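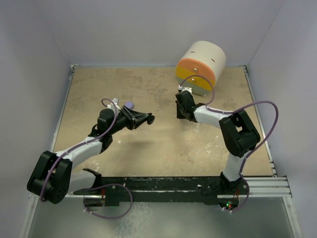 Lempi Huttunen told me, when I first floated this talk, that a work top ought to be plain white and scrubbed every evening, and that anything with a pattern on it is for people who don't want to see their crumbs. I've thought about that remark ever since October, and I still only agree with half of it.

(Pause for the laugh. If it doesn't come, carry on anyway.)

## Opening: why talk about a tabletop at all

Good evening, thank Onyekachi Adeyemi for the chairs, ask if the back row can hear.

Say that I've worked at benches and tables for most of my grown-up life, and that for a long time I could have told you every tool I owned but couldn't have told you what color the top was under them. Then I moved into the Buchanan building, got a tan one with lighter flecks all through it, and spent my first week dropping small screws on it and hunting for them with my nose practically touching the surface. Shiny things show up well on a plain dark top. On a speckled one you need to be a bit more patient, or bring a lamp down low so the screw throws a shadow (my favorite trick, and it costs nothing!).

Mention the stain test. Everybody gets the leaflet. Coffee, pencil, machine oil, one night each, wiped with warm water in the morning. Don't read out the whole table, they can take it home. Just say that the Tondach sample did better than I expected and the Skondudetti one had a lovely feel under the hand but kept the coffee.

## Middle: color on small parts
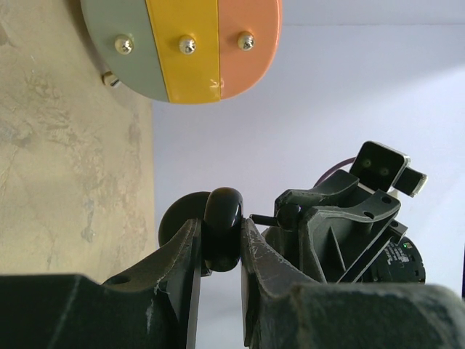

*215 words, 2 minutes if I don't wander off*

Slow down for this bit. I'm very fond of color on small parts, and I'd like people to leave here wanting to paint something. Sage-gray, yellow and salmon side by side, with one screw to each band: you could ask somebody for "the one in the yellow" and they'd know which you meant without any pointing. Compare that with my old way, which was "the second one, no, the other second one."

The screws have domed heads and a cross in the top. I like a domed head on something you're going to handle, as your thumb slides over it and you can find it by touch. If you want things flush, you'll have to countersink, and that's another evening's talk (Domnica Pop has promised to give it, so hold her to that).

Tell the story of the 116 drawer fronts at Cullell, all painted the same cream, and me walking up and down with a cup of tea trying to find the hinges. Keep it short. Ajith Pinto has heard it before and will start mouthing the ending.

If somebody asks about paint: thin coats, more of them than you think, and leave it alone overnight. Glossy looks cheerful and wipes clean, though it does catch every bit of light in the room, so try it under your own lamp before you do the whole set.

## Last part: letting it get worn 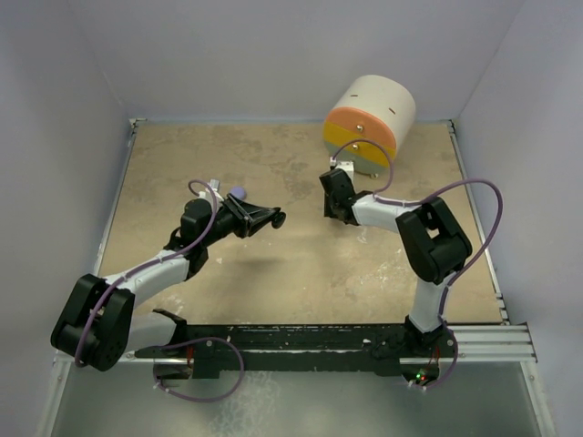 A good work top earns its marks, and I'd like to make a case for leaving most of them be. My first thought used to be sandpaper, and I took the finish off a perfectly decent table that way in one afternoon. Now I look at where the marks are before I do anything. There are pale scuffs scattered all over the right half of this one, and on a stone-like pattern of beige and light brown they nearly pass for part of the design, so I'd wipe them down and get on with my day. The thin metal trim along the left and right sides is the part I'd fuss over. Run a finger along it every so often, and if any of it has lifted, press it back with a dab of glue and a clamp before a sleeve finds it.

Tobiloba Usman asked me beforehand to say something about pale walls. Fine, yes: a light gray with a touch of lavender is easy on the eyes and doesn't argue with a tan top. Mine took two coats.

## Questions

Around 18 minutes left for these if I've behaved myself. Leaflets are by the door, 29 printed, so couples please share. Samples can be picked up and scratched, and please put the Tondach one back face up.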